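Wanted: Patient People for a Bin Problem

Jarkik runs the sorting room at Wurnley, where small household goods get put into plastic tubs, and the tubs get put somewhere else. We have 932 tubs on the books. We are looking for two part-time sorters, starting in January.

You would be sorting, stacking and relabeling. A lot of the day is spent holding a tub by its rim and deciding where it goes. Previous experience with tubs is welcome but hard to prove. 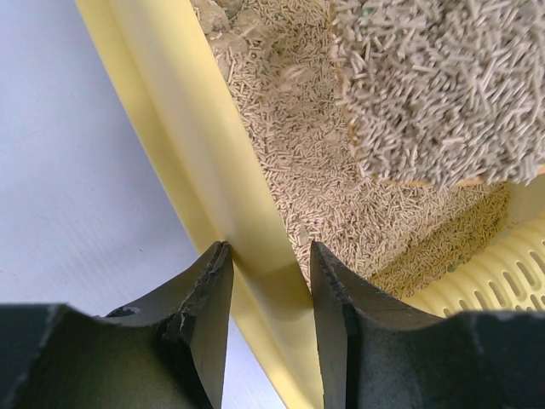 The shift starts at 7 a.m. and there is coffee, of a kind. Pay is weekly. You should be able to lift 50 pounds, tell cream from yellow under bad lighting, and listen to Pylyp Sydorenko explain the label system twice without sighing. He can hear sighing.

We don't need a resume. Write a few lines to Siamak Bahrami at the Wurnley front desk and tell us how your kitchen cupboards are arranged. Lids with tubs or lids apart, we'd like to know. There is a right answer and it has split the room.

Comments

Matúš T.: Is the coffee the same as last year?

Siamak Bahrami: Same jar.

Babak B: lids apart, obviously. when do I start

G. Mahmoudi: Can two friends apply together? We would need to be on different aisles.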